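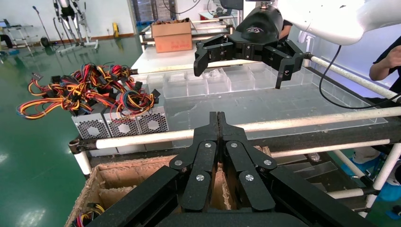
Aníbal Abreu writes that his cartons were fine in the shed until September, and that now the bottom ones go soft and bow outward when stacked.

Shed is unlined steel on a concrete slab, no vapour barrier that I know of. The cartons are double-wall and hold spare plumbing fittings, nothing very heavy. Stacks are 5 high against the back wall. I can't move them indoors. Is it the floor, the air or the load? Would plastic tubs be a better use of the money?

Posted in Storage & Sheds

Hirora
Most likely the floor first and the air second. Corrugated board takes up moisture from a bare slab and loses a good part of its stacking strength well before it feels damp to the hand. To test the slab, tape a square of clear plastic to the concrete on all sides and leave it overnight. Droplets or a dark patch underneath mean moisture is coming up.

Either way, put the stacks on pallets or battens and leave a gap of about 3 inches to the wall. Line up the corners. Most of a carton's strength is in its vertical edges, and a box offset by a finger's width puts its load on the middle of the panel below. Torn flaps matter less than crushed corners. I'd also drop to 2 high for any carton that has already bowed, as the board doesn't recover its stiffness when it dries.

Irkuvham
just get tubs

Sitosance
Tubs work, but check the fittings are dry before you close the lids. A sealed tub packed on a humid day keeps that air in, and brass will spot. Mine did. If you stay with cardboard, dividers help only when they reach the full height of the carton. Short ones carry no load.

Aníbal Abreu
Plastic test showed droplets by 7 am. Pallets ordered.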